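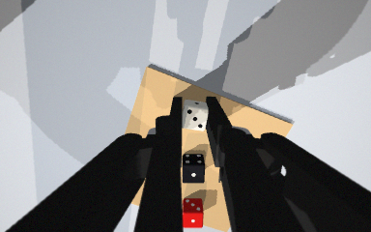
Fig. 1. Three dice between the fingers, wrist view, simulator.

Handout 4: Collecting demonstrations

Okay, so last time we trained on a dataset I gave you, and everything worked suspiciously well. This time you collect your own. You'll be in the simulator the whole time, driving the arm by hand and saving what you do as examples for the policy to copy. It's more fun than it sounds (and also slower than it sounds, so please don't leave it until the night before).

Some words first, so we're all saying the same thing. An episode is one attempt, from reset to stop. A step is one saved row: the wrist image, the joint positions, the gripper opening, and the command you sent. The policy only ever gets the first three and has to guess the fourth. That's the whole game!

The task is "pick up the white die." There's a black one and a red one on the table too, and they matter. If the white die is always the farthest one, as in Fig. 1, the network can happily learn "go for the far one" and never look at color at all. Etelka Bárány's group did exactly this in August. They had 186 lovely episodes, then we shuffled the dice and the arm went for the wrong one almost every time. So shuffle the order at reset. Turn the dice too, so you don't get the same pips on top every time.

How many do you need? I'm asking for 200 episodes per pair. Keep 25 of those aside and don't train on them, don't peek at them, don't "just check" something on them. For comparison, the Grotcombe set we used in Handout 3 has 2,551 episodes, and you'll notice it's not ten times better than what a careful pair can make.

Now, driving. Go slowly on the approach and don't stop dead halfway while you think. Every pause gets saved as "when you see this, do nothing," and the policy will learn that beautifully and then freeze forever. If you need to think, think before you press record. Thabiso Modise drives with the keyboard, Bence Deák swears by the gamepad, and I've seen good data from both, so pick one and stick with it for the whole set.

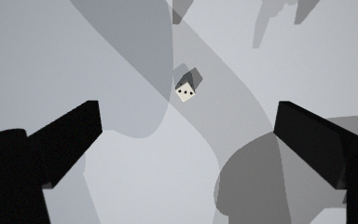
Shadows are the other thing people forget. From the wrist, the arm's own shadows slide all over the background, and a dark patch can look a lot like an object to a small network. Leave the light randomization on — I know it makes the replays ugly — and don't throw out an episode because the lighting looks strange to you.

What should you throw out, then? Anything where you drove for the wrong die, or where the simulator glitched and a die shot off somewhere. Keep the ones where you missed, backed off and tried again. Those recoveries are gold, and a set with no misses in it gives you a policy that has no idea what to do after its first one.

Label as you go, success or fail, one line of notes if something odd happened. Szabolcs Fülöp wrote the labeling script and it lives in the Plusell folder. It'll complain if you skip a field. Let it complain, then fill in the field.

Due 27th September: your episodes, the label file, and half a page on what you varied and what you forgot to vary. Carola Böttcher has the simulator logins if yours has expired.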